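Wellden folding table, two months in

Bought this in March to replace the old pasting table we'd been using for everything. Meant to write it up sooner. Anyway.

Price and delivery

£35 in the Skavero spring sale, normally 60. Delivery was a van from Taltavero, came a day early, left in the porch. Box fine apart from one squashed corner. Instructions are a single sheet, no words, didn't need them. Legs fold out, four catches, done.

The top

White, smooth, wipes down well. Turmeric did stain it a bit (my own fault, left it overnight after a Boonchu takeaway) but bicarb got most of that out. Biro comes off with a damp cloth. Hot pans – no. I use a mat, and the leaflet says the same.

Size is about right for us. Four people eating, or two eating and one doing homework and sulking. For parties I push it against the wall and put drinks and a tray on it, plenty of room left over for plates.

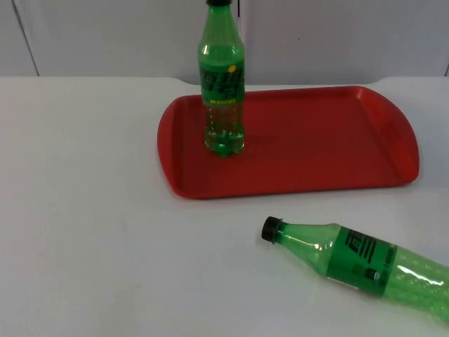

Legs and wobble

Bit of wobble on the patio, none to speak of indoors. One foot has a screw adjuster, the other three don't, wich seems mean at the full price. Folded beermat sorts it. The catches are stiff. I have pinched a finger twice and would not let a small child near them. A drop of oil helped.

Weight limit is meant to be 60 kilos. Haven't tested that and don't plan to. Sewing machine sits on it happily, no bouncing even at full speed.

Folding and storage

Folds in half with a handle on the long edge. Goes behind the wardrobe, just. Heavier than it looks and the handle digs in if you're carrying it any distance – I did house to allotment once, wouldn't do it again.

Compared with the Skavero own brand one

My sister has that. Lighter, cheaper feel, top has gone a bit yellow after one summer outside. Hers folds easier though, and the catches are much nicer. If you're putting it up and down every day I'd probaly go for hers.

Would I buy it again

At 35, yes. At 60 I'd want four adjustable feet and better catches. Four stars, lost one for the finger.

Posted May 19, 2026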